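Janusley opens orders for Prerkura drive-handling cell

2024-09-04

Janusley has begun taking orders for Prerkura, a robot handling cell aimed at shops that test, wipe and sort used computer parts. The company had been running the cell with a small group of trial sites since March and says the hardware is now fixed for the first production run.

Prerkura is sold as a kit. The buyer gets a single arm, an adaptive gripper with replaceable grip pads, a small camera at the wrist, a controller and a set of mounting panels. The panels come with part holders already formed in them. A site chooses the panels that match the parts it sees most, bolts them up within reach of the arm and loads the matching part files into the controller. Six panels are included in the base price and others can be ordered singly.

The first release covers 3.5-inch hard drives, with or without plastic carriers, and a short list of desktop processors. Memory modules are handled in software marked as a preview. Laptop drives are not supported.

Control software for the cell is called Erdős. It keeps a record of each pick, including the grip force commanded, the finger position at contact and a still from the wrist camera. Records are stored on the controller and can be exported as plain tables. There is no subscription for the base version, although the first year of updates is included and later years are charged for.

"The arm is the least interesting part of the package," said Ayten Aksoy, product lead at Janusley. "Most of our time went into the pads, the panels and the part files. A drive in a carrier is an awkward shape to hold, and the carrier moves a little against the drive when you squeeze it."

Pandwood, a parts refurbisher that took one of the trial cells, ran 347 carrier-mounted drives through it over 11 working shifts as part of its own acceptance check. Elif Naz Yazıcı, who manages the test floor there, said the cell dropped none of them, but stopped and asked for help more often than her staff would have liked in the first few shifts. Most of the stops were traced to a finger position limit that had been set too tight for one style of carrier. The limit was widened in a later version of the part file and that change is in the shipping software.

Yazıcı also listed some complaints. Changing a grip pad means undoing small screws, and the cell has to be locked out while it is done. The controller fan is loud enough to notice in a quiet room. Panel changes are quick, but the camera has to be run through its alignment routine each time, and the routine cannot be queued to run after hours.

Pad life depends on what is being handled. Janusley rates a set for 1,000 picks on drives with bare metal edges and says sites working mostly with carriers can expect more. The controller counts picks and puts up a notice when a set is due, though it will not stop work on that basis. Spare pads are sold in packs of six.

On grip direction, the cell can take a drive from below, from the side or from above. The approach from below is the one used with raised panels, where the arm works up towards the holders and the fingers close on the carrier end. It leaves the top cover and label clear of the pads, at the cost of a longer path back to the tray.

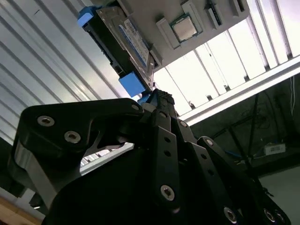

Can the gripper be bought without the rest of the kit?

Janusley will sell it separately to sites that already have a supported arm, but the part files need the Prerkura controller, so most buyers will end up ordering both.

Installation is quoted at one day for a site with a level bench, a grounded outlet and a clear area around the arm. A fence is not supplied. Janusley asks each buyer to complete a risk assessment before the cell is powered and will review the paperwork at no charge, but responsibility for guarding stays with the site. Training for two operators is included and is done on the buyer's own parts where possible.

The warranty runs for one year on the arm and controller. Pads, panels and cables are treated as wear items. Gripper linkages are covered for the same year provided the fasteners have been checked at the intervals given in the service manual — trial sites were asked to log those checks, and the log sheet now ships with the kit.

Janusley has not published a list price and is quoting by site. Aksoy said the quote depends mainly on the number of panels and whether an arm is already in place. Trial customers can keep their existing cells and receive the updated part files free, along with one replacement set of pads in the new compound.

Support for memory modules is expected to move out of preview in the next software release. A wider gripper for rack power supplies is being tested in house, with no date set. Orders are being taken directly by Janusley and through its regional service centres.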